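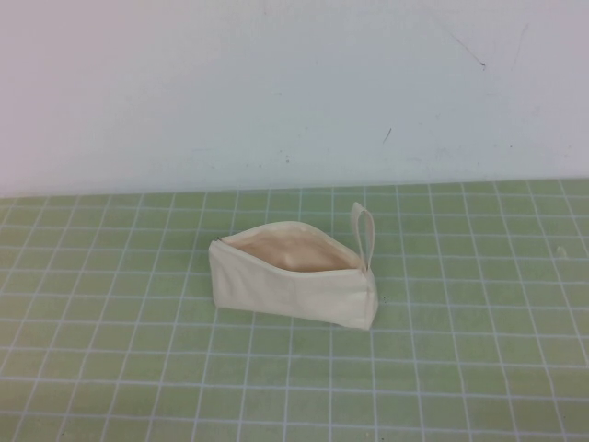
A canvas pouch, unzipped, on the gridded mat at Clirkier's Brovholm shop.

Print this article | E-mail this article

BROVHOLM — The technician who keeps the Kollow cell running has one condition for being interviewed, which is that her name stay out of it. Her brother-in-law owns a dishwasher, she explains, and he already thinks she fixes robots for a living and therefore fixes everything.

The cell takes up one end of a bench at Clirkier, a small contract shop that does handling trials for companies that sew, fill or pack soft goods. It has one arm, one mat, one wall and a stool that she says was better before the day shift found it. She has looked after it since last September, when the person who used to do the job moved to the Berhe line across the building and left her a binder.

"The binder had a lot of tabs," she says. "Behind most of the tabs there was nothing. Under 'Gripper' there was a menu from a noodle place."

The work these days is mostly pouches. They are plain cotton canvas with a zipper along the top and a wrist loop at one end, and the arm is supposed to go up to one and take hold of it without flattening it or flinging it at the wall. Asked which part of the pouch causes the trouble, she takes a while to choose.

"The loop," she says finally. "You look at the loop and you think, well, there's a handle, how kind of them. Then you ask a machine to close two fingers on a strip of cloth that leans a different way every time you set it down. The body of the bag is easier. It's a box, more or less, if you're in a generous mood."

And the lining?

"The lining is its own department."

Her morning starts before the power comes on. She wipes the fingertips with a lint-free cloth, then rocks each joint by hand, feeling for play. Canvas sheds, she says, and the fuzz works into the gap behind the finger pads, where it packs down into something like felt. If it builds up, the fingers stop closing square, and the next thing anybody hears is that the vision system is broken.

"It is always the vision system that's broken," she says. "I have cleaned more felt out of that vision system than you would believe."

The pads come off every 200 hours whether or not they look worn. She used to run them to 300, which was the number in the binder, under a tab marked "Misc." Two sets let go early during a trial that a customer had driven in to watch. She went back to her office, crossed out the number and wrote in the new one. She also wrote a short remark about the old one, which she declines to have printed.
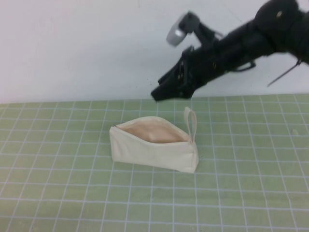 Cables are the thing she would rather talk about, and given the chance she will do so through a lunch break. A cable on an arm has to be long enough for the worst reach and short enough to stay out of everything else, and in her experience there is no such length. The cell's compromise is a thin dark one that hangs loose below the joint and ends up dangling over the mat when the arm stretches toward the back. Visitors love to point at it. "They say, 'Did you know you've got a wire hanging down?' Yes. We've met." She tied it up short once, close against the housing, and it looked wonderful for a week and a half. Then it started pulling at the connector on the far turns, and she spent a Friday finding that out. She let it back down and now checks that it swings clear of the fingers before each run.

The wrist camera gets the same sort of attention. It rides on a bracket above the gripper, where it can look down past the fingers, and where it can also be knocked by anyone leaning in to straighten a pouch. The bracket screws are marked with a stripe of paint pen across the head and onto the metal beside it. If the stripe doesn't line up, the screw has moved, and so has the camera.

"I don't want to be told nobody bumped it," she says. "I'm not the police. I just want to look at the stripe."

When a stripe is off, she snugs the screw and recalibrates. The routine has 28 poses and she makes herself run all of them. There is a shorter version on the menu. She has used it, she admits, and spent the following afternoon watching the gripper close very gently and with great precision on the air beside a bag.

The mat helps with the coarse checks. She sends the arm to a crossing of the grid lines and gets down to eye level to see whether the tips agree with it. She is asked whether a printed cutting mat is accurate enough for that sort of thing.

"No," she says. "But if it's off by enough that I can see it on a cutting mat, I don't need anything better to tell me I've got a problem."

After the calibration come 100 dry moves with the speed turned down. She sits through these on the bad stool with one hand near the stop button. She says she listens more than she watches. The second joint has a tick in it that comes and goes with the weather, and the manufacturer's support desk has asked her three times to send a recording. The joint goes quiet whenever she holds up her phone.

She has rewritten the binder. It is thinner now, and most of it concerns fingers, screws and cables, with one page on what to do if the arm faults while it has hold of something. The page says to support the object, then release, in that order. The order is underlined. She offers no details, except that the object was a jar and that it belonged to Berhe.

Her next job is a new set of pads in a softer rubber, which Clirkier would like in before the next round of trials. They arrived on Tuesday. The holes are on the wrong centers, so she is making an adapter plate.

The noodle menu is still in the binder, under "Gripper." She has ordered from it twice and recommends the dumplings.

Last updated: July 26, 2025

Print this article | E-mail this article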